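Practicing on doors that do not exist

The group at Gristgate trains robots to open doors, and for most of the past year it has done so without touching a real one. Its main result, posted in September, is that a two-armed robot trained only in simulation can handle doors in a building it has never been in, provided the simulated doors are strange enough. I spoke with the project lead, who asked to be quoted by role only, on 2025-03-09.

The first question was why doors. "They look easy and they hold up everything else," the lead said. "If you want a robot to bring something from one room to another, you have to get through the door first. We had a decent grasping method and a decent driving method, and neither one helped us there."

The group's earlier approach was to collect demonstrations by hand. An operator would steer the robot through a door in the lab, reset it, and do it again. A good operator managed 12 usable runs in an hour. The policy trained on those runs worked on the lab's door and on very little else. "It had learned that door. It knew where the light came from. We repainted the wall next to it and the success rate dropped by half."

The replacement is a generator called Mandano. It builds a short piece of building, puts a door in it, and sets the robot down in front. Wall finishes, floor color, door style, frame color and handle type are all drawn at random. So is how far the door is already open when the run starts, which the lead considers the most important setting of all.
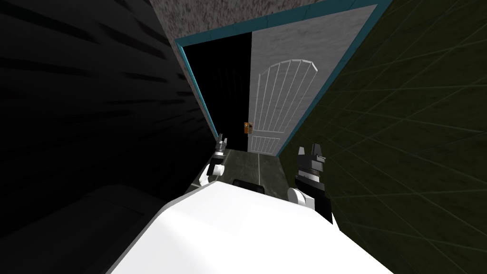

Mandano makes no effort to produce rooms that an architect would sign off on. "People see our corridors and ask who would decorate like that," the lead said. Dark green tile can run down one side toward a teal door frame, with rough gray stone texture over the door and a nearly black wall across from the tile. The door in such a corridor may be plain or, as in this one, white with an arch and grooves worked into it, and it may stand partly open onto a space with nothing lit in it. The small orange and black handle is about halfway down the door, near its left edge, and that is the part the policy needs to find. "The gap is black and the wall beside it is nearly black. A person sorts that out right away. Our first version kept trying to push on the wall."

The fix was a method the group calls Oláh. During training, the policy has to do a second job along with moving the arms: at every step it predicts which parts of its view will move if the door moves. The simulator knows the right answer, so no one has to label anything. The extra job is dropped once training ends.

"We thought it would help a little with the dark rooms," the lead said. "It helped with nearly everything. If you know what is going to swing, you also know where to keep your other arm."

In the final tests the team took the robot to Ginlow, an office building that had played no part in the training, and ran it on 8 doors. It opened 6 of them on the first try. The version without Oláh opened 4. The two failures were both heavy doors with closers, where the robot found the handle and turned it but let the door fall back before its body was in the way.

The lead does not put that down to vision. "Our simulated hinges are too polite. They all move freely. We changed the color of everything and left the weight of everything alone - that was a mistake on our part."

A new version of Mandano varies the hinge friction and the closer force along with the paint. Training takes longer with it, and early runs were worse than the old ones before they got better. The group is also looking at doors that open toward the robot, which it left out of the first study. Those need the base to back up while an arm is still holding on, and so far the policy tends to let go too soon.

Asked when the robot would go back to Ginlow, the lead said the two heavy doors would be first on the list.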